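Løken Tables: About Us

We use cookies to remember your preferences and to measure how this site is used. By continuing to browse you agree to our cookie policy. Accept | Manage settings

Løken builds work tables for offices, labs, training rooms and light assembly areas. The company was started by Kerstin Söderlund and Gudrun Vik, who had spent several years repairing furniture for other manufacturers and had opinions about where it failed. The first product was a replacement foot bar. Complete tables followed when customers asked for the rest of the structure to match.

We employ 13 people. Cutting, welding, finishing and final assembly are done under one roof. Tops arrive as blanks and are sized, edged and drilled in the same building.

What we make

Our catalog has two table families. Brasel is a fixed-height table on a closed-loop leg frame. Each end is a rectangle of square steel tube, with the bottom member resting flat on the floor. Load is spread along the full length of the bar, so Brasel can stand on soft or finished flooring without separate feet. Stovach uses the same tube and the same corner detail, with a deeper top rail for equipment that vibrates.

Both families are supplied in black as standard. Tops are offered in light wood, sealed on both faces. The underside gets the same number of coats as the working surface. A top sealed on one side only takes up moisture unevenly and will cup over time, and a cupped top puts a twist into the frame that no amount of leveling removes.

The frame bolts to the top through slotted brackets. The slots run across the grain and allow the wood to move with the seasons. Bolts are tightened to a stated torque and checked again before packing. Customers who remove a top for cleaning or transport should refit the bolts by hand first, then tighten in diagonal order.

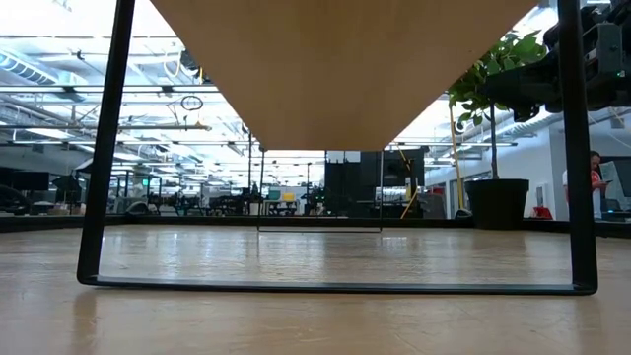 Corners at floor level are bent to a radius. A mitered and welded corner is quicker to produce, but it leaves a hard point where mop heads snag and where shoes and cart wheels strike. The radius also removes a weld from the part of the frame that sees the most side load. The minimum bend we can hold without flattening the tube sets the shape of the corner, and we have not changed it since the second production run.

Standard working load for a Brasel table is 795 pounds, evenly distributed. Point loads near the middle of the span should be discussed with us before ordering. We do not publish a point load figure, as the answer depends on the length of the top and what the equipment is standing on.

Testing

Ingegerd Öberg runs the test area. A sample from each production run goes through 3000 cycles of side loading, applied at the front edge of the top and alternating left and right. The frame is then measured corner to corner in both diagonals. If the two readings have drifted apart by more than the drawing allows, the run is held and the brackets are inspected.

We also test for rocking on uneven floors. The rig has a removable plate under one corner, and the table has to settle on its bars with the shims we supply. Shims are packed in a paper envelope taped inside the carton lid. Please look there before calling.

Room planning

Frøydis Ekström handles layouts. Send a floor plan showing columns, doors, floor outlets and any cable trays overhead. Her drawings show the bars at floor level as well as the tops, which is where most conflicts appear. Two tables placed end to end need enough clearance to get a broom between the bars. Power drops from the ceiling should land behind the rear edge of the top.

For large rooms we recommend placing a few tables first and working at them for a month before the remainder is delivered. Spacing that looks generous on paper is often tight once chairs and partitions are in.

Spare parts

Brackets, bolts, shims and end frames are kept in stock for every table sold under the Løken name. The parts list currently has 151 entries. Tops can be ordered singly and will fit existing frames, including those made before the Skivton workshop opened. Color match on older wood is not guaranteed, as sealed wood darkens with light.

Morfudd Maddocks answers parts inquiries. Quote the number stamped on the inside of the left end frame, near the top rail. If the stamp has been painted over, send the length, width and height of the table and the distance between bracket centers. Orders received before noon are packed the same afternoon.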